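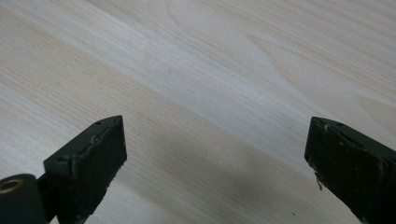
# The gripper that kept letting go

August 5, 2025

I have put off writing this one up because for most of June I was wrong about what was happening, and I wanted to be sure before I said anything. It is a long post about a small fault.

For anyone new to the blog, I build and run a hand-held gripper at home. You hold it like a tool, squeeze the trigger, and two black fingers close on whatever is in front of them. A camera on top looks down at the fingers and records what they do. I use the recordings to train a small arm on the bench to do the same jobs. The arm carries the same pair of fingers, so anything that goes wrong on one usually goes wrong on the other sooner or later.

The fingers started as a Stilerard kit. I have changed a fair bit since then: different covering on the gripping faces, a stiffer return spring, and a new motor on the arm side. The motor is a Partanen unit, the small one. The covering is a black rubbery strip from Distex that comes on a roll with glue already on the back. I mention all this because each of these parts got the blame at some stage.

## What happened

The job was dull. Pick up a small jar, lift it, move it to a tray, put it down, go back. I had recorded 220 goes by hand and the arm had learned from those. It was doing it well. I left it running for an afternoon while I sat in the same room doing something else, and it did not miss one.

A week later it dropped a jar. The jar went up, got halfway across, and slid out of the bottom of the fingers. It landed on the worktop and rolled off the edge. It was plastic and empty, so no harm done. I put it back and started again, and it worked for the rest of the evening.

The next day it dropped two. After that it was every session. There was no pattern I could see. Sometimes it went on the lift, sometimes on the move, and once it had the jar right over the tray and let it go early, which looked like a success until I watched the recording again.

## What I thought it was

My first guess was the motor. The arm had been running for long stretches and I thought the Partanen was getting warm and losing grip force. I put a thermometer on the case and it read 32 degrees after a long run, which is nothing. I took it off anyway, cleaned it, greased the gear and put it back. The drops carried on.

My second guess was the software. I had changed the closing routine at the start of June, so that the fingers stop when the motor current reaches a set value instead of going to a fixed position. The idea was that it would treat thin and thick things the same way. I was quite proud of that change and did not want it to be at fault. I put the old routine back and the drops got slightly less common. I took that as proof, wrote a note to myself saying the problem was fixed, and went away for a few days.

It was not fixed. It dropped a jar on the second try after I got back.

Then I went through the settings one at a time. I raised the closing force. This helped for a day, and I now know it made the real problem worse. I slowed the arm down. I changed the angle it came in at. I kept a log of all this in a text file, and reading it back is a bit embarrassing because I never once wrote down that I had looked at the fingers themselves.

## What it was

I found it with the hand-held one. I was recording a few extra goes to top up the training set and the jar slipped while I was squeezing the trigger as hard as I could. There is no motor in the hand-held version and no software deciding when to stop. It was just me, and it still slipped.

So I turned it over under the lamp and ran my thumbnail along the gripping face. The covering moved. It had come away from the finger along the lower edge and was only held on by the upper part. When the fingers closed on something, the strip gripped the jar perfectly well, and then the strip slid down the finger and took the jar with it.

The arm's fingers were the same, and worse on one side. I could lift the corner with a fingernail. Underneath, the glue had gone to a sort of grey paste with dust in it.

Raising the closing force had been pushing the strip sideways every time the fingers shut. I had run it at that setting for a good 500 cycles. I think it would have held on a lot longer if I had left the force alone.

You can see some of this in the wear on the outside. There are scuffs along the top ridge, and on the left finger the material there has gone wrinkled. The lower edges are ragged, with a thin frayed bit hanging under the right one. I had noticed that fraying weeks before. I thought it was just untidy cutting on my part, since I trim the strips with a craft knife and I am not very neat.

## Why the camera did not help

This bothered me more than the fault did. I have a camera pointing straight at the fingers all day. I have hours of recordings. The ragged edge is in nearly all of the recent ones.

The trouble is that I never look at the fingers in the recordings. I look at the jar. When I check a recording I want to know if the thing was picked up and put down, and the fingers are just always there at the bottom. The stuff is black on black as well, so a gap between the strip and the finger does not show up much even when it is there. The inner faces are nearly always in shade.

I went back to the older recordings afterwards and compared them. In the early ones the lower edge is a clean line. By the middle of June it is uneven. I could have caught it then with one look.

## The safety side

I said no harm done, and with a plastic jar that is true. But I had been planning to move on to glass ones that same week. I had a box of them ready. The arm swings over the part of the bench where I rest my left hand, and the first drop went off the edge of the worktop on the side where I sit.

There is also the force. I had turned it up well past where I would normally have it, to cure a problem it was not causing. I put my finger in it once the strips were off, at that setting, to see. I do not recommend this. It hurt, and I had to reach across to the switch with my other hand, and the switch was further away than I would like. I had a bruise for a week.

So two things have changed on the bench. The stop switch is now screwed to the front edge where I can hit it with a knee or a hand. And there is a hard limit on the closing force in the motor settings, separate from my own program, so I cannot turn it up past that without plugging in the other cable. I know myself well enough to think the other cable will put me off.

## The repair

The old glue came off the arm fingers with white spirit and a lot of rubbing. It took most of an evening for one pair. I did try to do it with a scraper first and took a small chip out of the plastic, so do not do that.

I asked at Desdale, the hardware shop near me that still has a proper counter, and was sold a contact adhesive that goes on both surfaces. You leave it until it is just tacky and press them together. It smells terrible. I roughed up the plastic with sandpaper first and clamped the strips overnight between two offcuts.

I also cut the new strips longer so that they wrap under the lower edge and a little way up the back. On the old ones the edge of the strip sat exactly where the load was, and I think that is where it started to lift. With the wrap there is no open edge on the gripping side for anything to catch on.

The Distex strip itself is fine, I should say. It grips well and it has not worn through. I was relying on the glue on the back for something it was probably never meant for, and I could not find anything on the packet about sideways loads one way or the other.

## Where it stands

The arm has been back on the jar job with the new strips and the normal force, using the new closing routine, the one I blamed. It has dropped one jar so far. I watched that one again and the jar had been put down too close to the tray, so the fingers only caught the rim. That is a different problem and a more ordinary one.

The part I have not sorted out is the training recordings. A good number of the goes I recorded in June were made with strips that were already sliding, and in some of them I can see that I squeezed early, or lowered the jar a bit faster than usual, without knowing I was making up for it. The arm has learned from those. I do not know yet if it matters. I am going to train it once with them and once without and see if there is any difference, and I have started marking the recordings, which is slow.

I now do a thumbnail test before each session. Push the lower edge of each strip, see if it moves. I have written it on a bit of tape stuck to the handle.

The glass jars are still in their box.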